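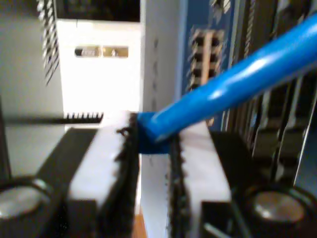 Triton Pick Kit – data card and readme

Release notes and general info for the recordings that ship with the Triton Pick Kit (two finger gripper, wrist camera mount, pads, cable, the software folder). Read this before you train anything on it. Written fast before the June release, will be cleaned up later. Corrections welcome.

What's in the box vs what's in the download

The kit is hardware. The download is the recordings plus the scripts. You can use the download without owning a kit, plenty of people do. You can't use the calibration script without a kit, it looks for the gripper on the serial port and quits if it doesn't find one.

Baert makes the fingers and the pads. We do the mount, the firmware and the recordings. Wastatix is the customer that paid for the first round, and their sorting tasks are why there is so much electronics scrap in here. They agreed to have the recordings released. Thanks to them.

Summary

Episodes: 2000
Tasks: 14
Recording place: workshop in Civville, one bench
Views: wrist camera in every episode, side camera in most
Actions: joint positions plus gripper opening
Control: teleoperated, all of it. No scripted motion, no policy rollouts
Episode result: success / fail / aborted, set by the operator at the end

Tasks

Full list is in tasks.txt. Short version – pick and place of small parts, sorting boards from metal, grasping rods and tubes near circuit boards and heatsinks, pulling loose cable out of a pile, putting lids on tubs. The rod tasks are the ones people ask for most. Rounded stuff is hard for flat fingers and the tip grasps are the hardest of the lot, a good share of the fails come from there.

We kept the fails. Please don't filter them out before you've looked at them, they're usefull for training a grasp checker.

Wrist view, things to know

The camera sits close and looks right down the fingers. Shallow focus. The pads and whatever is being gripped come out fairly sharp, everything behind goes soft. If your task needs reading labels or finding pins on a board in the background, use the side camera, the wrist one won't get you there.

White fingers, bright bench light. The tops of the fingers blow out in some sessions and so does anything white standing behind them. We did not correct exposure afterwards. Raw is raw. If it bothers your model, the augment script has a brightness option, off by default.

The lower corners of the wrist view are the gripper base and they hardly change between episodes. Some people mask them. We tried with and without the mask, didn't see a difference worth the trouble, your setup may vary.

Pads

Black textured pads, supplied by Baert. They fray at the edges with use. You will see little tufts in the wrist view. Grip is still OK at that stage in our testing. Change them when the surface starts to come away from the backing, or when a smooth rod starts turning in the grasp under its own weight.

Pad changes are logged in pads.csv with the episode number. We didn't log wear between changes, should have. Next release.

Spare pads come in packs of 12. Glue side goes to the finger, press and leave it overnight. Don't use superglue, you will never get it off again and the finger is the expensive part.

Gripper opening values

Careful here. Gripper opening is stored from 0 (closed) to 1000 (open) in the raw files and from 0 to 1 in the converted ones. The two got mixed up in the first upload. If you downloaded before the Wednesday fix, delete the converted folder and pull it again. Raw was fine all along.

Zero means the motor thinks it's closed. With fresh pads there's a bit of squash before you get there, with worn pads less. So a reading just above zero does not tell you there is something between the fingers. For thin objects check the motor current column as well.

Folder layout

raw/ – one folder per episode, video plus a csv
converted/ – same thing, resampled and packed
meta/ – tasks.txt, pads.csv, splits.csv, known_issues.txt
scripts/ – convert, augment, calibrate, replay

Replay runs on the real arm. Clear the bench first. Start at low speed. It does not know where your objects are and will not stop for them.

Splits

Train and test are split by session, not by episode. Keep it that way if you want numbers you can compare with anyone else. Random split by episode gives you much nicer results and they mean nothing, same objects same light on both sides.

Known issues

Side camera drops frames in the early sessions. Timestamps are right, frames are just missing. Convert script fills with the last good frame and sets a flag.

Some lid episodes are marked success where the lid is on but not clicked. Operators didn't agree on what counts. Being relabeled.

Replay can hang on exit on some laptops. Ctrl-C twice.

Metal parts give strong highlights, heatsink fins most of all. Depth estimated from the wrist video is junk around them. Shiny rods too.

Good for

Imitation learning on small parts, grasp success prediction, close range pretraining for wrist cameras. Testing whether your pipeline survives blur and clutter.

Not good for

Anything with force. There's no force sensor on the kit, motor current is all you get and it is noisy. Also not for claims about general scrap sorting – it's one bench, one gripper type, a limited pile of objects. We would not put a policy trained only on this onto a working line, and Wastatix hasn't either.

Buying the kit

Kit and spares through the shop page. Fingers are sold in pairs only, left and right are not the same part so don't swap them. Mount fits the arms listed in arms.txt. If yours isn't in there send the flange drawing and we'll have a look, most are doable with an adapter plate.

Lead time depends on Baert. Pads usually in stock.

License and contact

Recordings are free for research and commercial use, credit the Triton Pick Kit. Scripts same terms. Bugs go in the tracker please, mail gets lost. Include the episode number and which folder (raw or converted), otherwise the first thing we'll do is write back and ask.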